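**Stostside** is a residential district on the eastern bank of the Rusu, in the town of Stallach. It grew up in the nineteenth century as a settlement of tanners and glove makers, and several of its streets still carry the names of those trades.

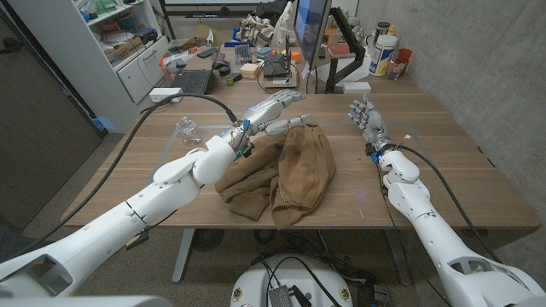
## History

The first tannery in Stostside was built by the Inent company, which drew its water from the river through a wooden channel. Workers' houses followed along the lower bank, most of them with 2 rooms and a shared yard. At its height the company employed around 180 people.

Flooding was frequent. After a severe flood in May the tannery moved to higher ground - the old site was later used as a timber yard - and an embankment was built by the engineer Virgil Sima. Tanning ended when the company closed, although small workshops for the repair of leather and suede clothing remained.

## Geography

The district lies between the river and the railroad. It is joined to the town center by a road bridge and a footbridge. The northern part is low and flat, while the southern part rises toward the quarry.

## Population

The last census recorded 2201 residents.

## Culture

A local history by Roxana Ciobanu covers the glove trade and the growth of the district. A revised edition was published on 19/10/2019.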